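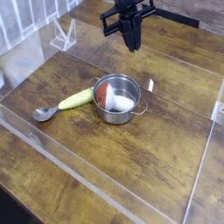 Small pots, big dinners: an afternoon with Ludivine Bailly

Ludivine Bailly has a mushroom in the pot when I sit down, and she wants to know how I like mine. "Fried or in soup?" she asks, and she waits for a proper answer. I go for soup. She approves.

Ludivine runs Bomeo, a toy library with 131 member families and a play kitchen that must be the best loved corner of the whole building. I came to talk about the kitchen things in particular, having a three-year-old at home who has served me nothing but pretend porridge since September.

Her first love is metal. "Give a child a real little steel pot and watch their face," she says. "It shines, it rings when you tap it, it has a bit of weight. They know straight away it belongs to the same family as the one on Granny's cooker!" She likes a pot with two looped handles, so it gets carried with both hands, very seriously, across the room.

And then the food, which at Bomeo is nearly all soft. The mushroom is plush, with a reddish-brown cap and a fat white stem, and it fills most of the pot when it lies on its side. I wondered whether that was a bit big. "Oh, but that's lovely, isn't it? One mushroom and dinner's done. If everything is tiny they just pour it on the floor. With a big soft thing they have to think, does it go in this way or that way, does it want a spoon or fingers."

The spoons are ordinary children's spoons and they go missing more than anything else. Ludivine buys them nine at a time and has stopped asking where they end up. Uldis Kalniņš, who mends the wooden toys on Thursday mornings, found one inside a xylophone.

The tabletop I liked very much, all browns and yellows and dark streaks, with seams running across it. Ludivine is fond of it too. "People ask when I'm going to put a nice bright cloth on. Never! Put a silver pot on a table like that and it looks like a farmhouse. The children stir for ages."

How does she wash it all? The pots go in the sink with the tea things, the soft food goes in a pillowcase on a cool wash, and then everything dries on the radiator. "You come in and there's a row of vegetables. It cheers me up every time."

Before I leave she hands me the soup. I drink it with the pot held by both handles, and ask whether there is any bread.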